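Über uns

Nenudcombe – Steine, Tische, Werkstatt

Gegründet im June-Regen, sagt Tegwen immer, also im Juni, und zwar in einer Garage mit undichtem Tor. Inzwischen haben wir einen richtigen Raum. Heizung auch. Was wir machen: Bausteinkurse für Kinder und Erwachsene, Verleih von Steinkisten an Schulen, Sortierdienst für alle, die daheim drei Umzugskartons voll Gemischtem stehen haben und nicht mehr weiterwissen.

Wer wir sind

Tegwen Ellis, Leitung und Kurse. Kam aus der Ergotherapie, baut seit der Kindheit, hat die ersten Kisten noch aus der eigenen Sammlung zusammengestellt. Dazu ein kleines Team, zusammen sind wir 5. Zwei machen hauptsächlich Kurse, der Rest Verleih, Waschen, Sortieren und das Telefon. Im Sommer helfen Studierende mit, wer Interesse hat: einfach schreiben.

Was bei uns auf den Tisch kommt

Klassische Steine, vor allem 2x4. Grün, Blau, Gelb, Rot, Weiß. Lange Steine als Unterlage, kurze obendrauf. Keine Themensets, keine Figuren mit Umhang, keine fertigen Anleitungen mit 80 Seiten. Wir fangen mit ganz wenig an. Ein paar Steine auf einer freien Fläche, mehr nicht. Wer gleich die volle Kiste hinkippt, bekommt ein Rauschen und nach zehn Minuten Streit um die Räder. Haben wir alles schon gehabt.

Die erste Übung im Anfängerkurs ist immer dieselbe: ein langer gelber Stein, ein grüner 2x4 oben drauf. Wohin damit? Mitte, Rand, quer? Klingt nach nichts, aber Noppen abzählen und Versatz erkennen ist genau das, was später bei Mauern und Brücken gebraucht wird. Danach kommt der nächste Stein dazu und der nächste. Die Kinder sagen sich gegenseitig an, was wohin soll – einer schaut, einer baut. Dann Wechsel.

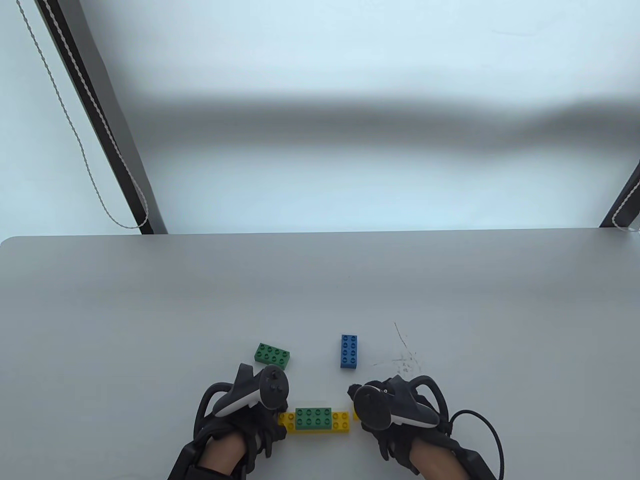 Lesezeit: 3 Minuten

Der gelbe mit dem grünen obendrauf, links davon noch Noppen frei und rechts auch, so sieht der erste Schritt aus. Der blaue 2x4 liegt extra, ein grüner ebenfalls. Welcher als nächstes drankommt, ist Teil der Aufgabe. Bei den Kleinen lassen wir das offen, bei den Großen gibt es eine Bauansage, z.B. »blau hochkant zur Wand, zwei Noppen Überstand«. Und dann diskutieren alle, was hochkant eigentlich heißt.

Tische: helle, glatte Platten, nichts drauf was ablenkt. Hatten früher Holztische mit Maserung, da sind die beigen Steine ständig verschwunden. Hellgrau geht gut, jede Farbe aus unserem Grundkasten hebt sich ab, auch das Weiß halbwegs. Abgewischt wird nach jeder Gruppe.

Unsere Kisten

Drei Größen im Verleih.

Vusum – die kleine, für zu Hause oder den Kindergeburtstag. 166 Steine, Grundfarben.
Longo – viele lange Steine, gut für Brücken und Türme. 209 Stück.
Killex – die Klassenkiste. Reicht für eine ganze Grundschulklasse, in Portionsbeuteln abgepackt, damit nicht alles auf einmal auf dem Boden landet.

Jede Kiste wird nach der Rückgabe gewaschen (Netzbeutel, lauwarm, lufttrocknen, dauert) und durchgezählt. Fehlt mal was, ist das kein Drama. Bitte nur dazusagen, dann müssen wir nicht den ganzen Vormittag suchen. Zerbissene Steine bitte auch melden, die sortieren wir aus.

Kurse

Anfänger ab 5 Jahren, Gruppen klein, Dauer 90 Minuten mit Pause. Aufbaukurs ab 8. Erwachsene abends, 19 Uhr, kein Vorwissen nötig, Getränke bitte selbst mitbringen. Für Schulen kommen wir auch raus, Umkreis 15 Kilometer, weiter weg nach Absprache. Tische müssten dann vor Ort sein, Steine bringen wir mit.

Eltern dürfen beim ersten Mal dabei bleiben. Beim zweiten Mal lieber einen Kaffee trinken gehen. Mitbauen ist erlaubt, vorsagen nicht so gern gesehen.

Aufgeräumt wird gemeinsam, gehört zum Kurs dazu. Erst auseinandernehmen, dann nach Farbe, dann nach Größe. Steintrenner liegen bereit, Zähne bleiben bitte draußen. Manche Kinder mögen das Sortieren lieber als das Bauen, die dürfen dann auch früher anfangen.

Spenden

Alte Steine nehmen wir gern, auch ungewaschen, auch gemischt. Bitte keine Batterien, keine Knete, keine Murmeln in der Kiste (die Murmeln sind eine längere Geschichte). Abgabe zu den Kurszeiten an der Tür.

Kontakt

Am besten per Mail über das Formular, Telefon ist nur vormittgas besetzt. Antwort kommt meistens am selben Tag, in den Ferien dauerts etwas länger. Parken im Hof, hinten links, die Einfahrt bitte freihalten.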